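Ander Workcell Package, Release 9: Review
Posted 2023-08-13

Magesa sells the Ander package as a software and fixture bundle for two-armed robots that pick molded parts from trays and place them on open shelving. It doesn't include the robot. We ran it for 11 shifts at our Flimdale test room, on carpet, with no bolted fixtures.

Setup took 40 minutes from a cold start, most of it spent teaching shelf height. The tray routine needs the parts in a single layer, ridges up, with cardboard inserts underneath. Spacing matters: a narrow part standing close to the tray wall leaves little room for a finger, and the planner prefers to approach it from the open side.
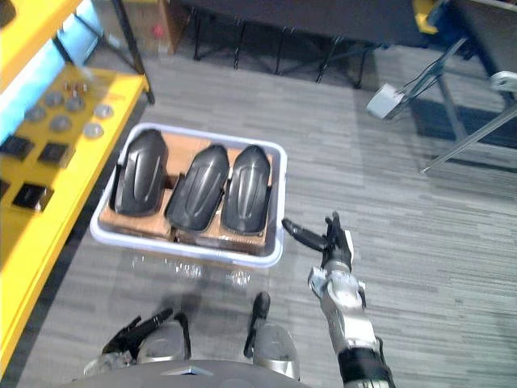

Right gripper open beside the tray, three dark molded parts on cardboard inserts.

Cable routing deserves more attention than the manual gives it. The printed guide covers straight runs only, and any loop near a rotary joint has to be checked by hand through its full travel. We used the wrist view for this at low speed and added slack twice before the limits test passed.

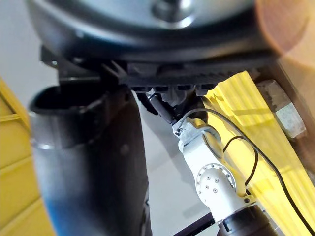 Once the routing was settled, the package logged 1,021 cycles with no joint faults. Motion is slow by default - too slow for most lines - but the speed cap can be raised per segment. The older Stekholm planner handles this with one global setting, and we prefer the Ander method.

Shelf placement is the stronger half of the product. Both hands can be parked open above the shelf between moves, and the restart from that position is clean. Bright yellow surfaces gave the part detector no trouble. Hand shadows did, until we turned on the shadow filter, which ships disabled.

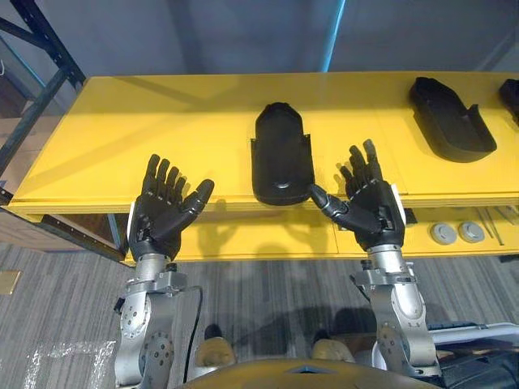 Both hands raised and open at the yellow shelf, with black parts on the upper surface.

The license is per robot and covers updates within Release 9 only. Export is limited to plain log files.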